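The laundry arm at Lasier is back at work, and the crew there could not be happier with how it came together. After a week of stops and restarts, the cell at the company's Muratden site began a full day of loading and unloading on Tuesday, with a new cable route, a fresh set of reach points and a maintenance sheet that fits on one page (a real improvement on the old binder!).

The trouble started small. Ningsih Majimbun was running a routine check when she noticed the arm slowing down on its way into the upper drum. It still got there, but every so often it would stop short and wait for someone to clear a fault. The team first suspected the gripper. They swapped it, ran the same cycle and got the same stop.

Radu Neagu found the cause that afternoon. A connector near the elbow had worked itself a little loose, and the cable was being tugged each time the joint folded for the deep reach. He reseated the connector, gave the cable more slack and moved the tie point so the bend happens farther from the plug. 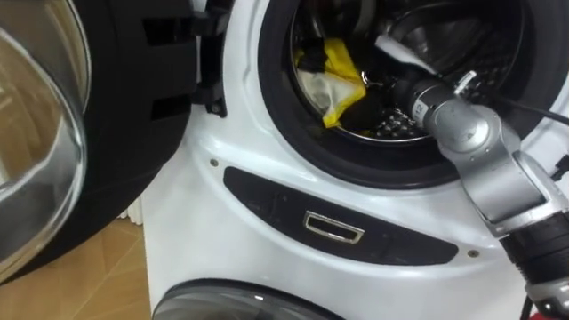
With the wiring sorted out, attention turned to the reach itself. A round opening doesn't leave much room for an elbow, and the rubber gasket is the part everyone worries about. Aslı Ağca spent most of two shifts teaching the path again from scratch, working at low speed with one hand near the stop button. She set 20 points for the upper drum where the old program had 9, and the difference is lovely to watch. The arm now goes in on a long, easy line and turns its fingers only after it has passed the seal.

"I kept wanting to run it one more time just to see it again," Ağca said. "You get very fond of a clean path."

Test loads were kept small and mixed on purpose. Dark clothes are the hard ones, because they give the vision software so little to work with against the shadows in a drum, so black items went into nearly every run. Light and bright pieces were put on top or alongside to check that the gripper didn't pick up two things at once. By the end of the week the log showed 232 picks since the repair, with 2 faults, both traced to a speed setting that has now been changed.

The door position got its own fix. Oda Backlund wrote a short check that looks for the upper door before the arm is allowed to move toward the drum. If the door isn't fully open, the arm stays home and the screen says so in plain words.
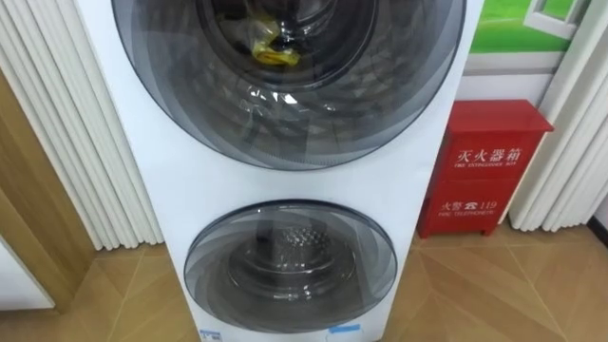 The two-drum washer at Muratden, with the upper door closed.

Upkeep from here on is simple. The operator looks over the cables at the start of each shift and wipes the gripper fingers at the end. Joint covers come off once a month for a closer look, starting in October. İlker Dönmez of Kouris, who looks after spare parts for the site, has put a second elbow cable on the shelf.

Next up is the lower drum, which needs a different approach angle and a good deal of patience. Ağca has already asked for the job.

Contact the newsroom | © Sorkisent | Back to top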